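Week 3 notes: Reading a study about food packaging and kids' health

Hi all. I've typed these up from my scribbles, so they follow the lecture loosely. The reading was the Muvix cohort paper on plasticizers and childhood asthma, plus the short reply from the Drallum group. Bring both to tutorial.

What the paper asked

Do children whose mums had higher plasticizer levels during pregnancy wheeze more by age five? The authors took one urine sample in the second trimester, then sent the parents a questionnaire at three and again at five.

I spent a while on that single sample because it bothers me. Most plasticizers leave the body within a day or so. One sample tells you what somebody had for lunch, more or less, and we're asking it to stand in for months.

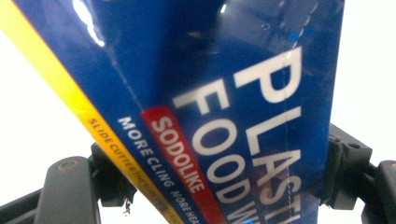

One of you asked whether a single sample might still be fine if people eat much the same food every week. Good question! It might be, for ranking people into high and low groups. It won't give you a decent dose for any one person, and the random error usually drags the result toward no effect.

Relative and absolute risk

Every news story ran with "36 per cent higher risk". Go to table two and look at the baseline. If 14 kids in every hundred wheeze in the low group, then 36 per cent more takes you to 19. Both numbers are true — they just feel very different when you're a worried parent reading on your phone. 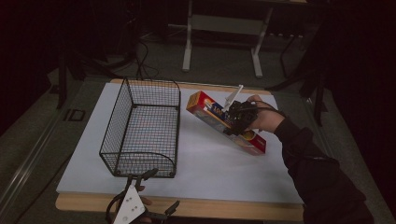
Also have a look at who dropped out. Families who moved house were harder to reach, and they tended to be renters, with more damp and more smokers at home. The authors adjusted for smoking but had nothing on mould. I'd call that the biggest hole in the paper, bigger than the sample problem.

Before tutorial

1. Read the Esfahani checklist, first page only.
2. Write down one confounder we didn't cover and which way you think it would push the result.
3. Print the Prakirness worksheet and have a go at the risk table in pencil.

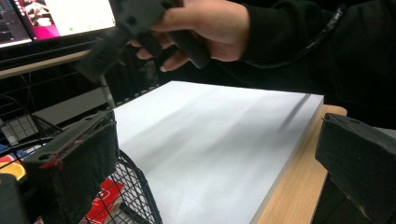
4. Find a news story on the paper and underline any word that claims cause.

The written critique is due in May. I'll put the marking guide up once I've fixed the typos in it.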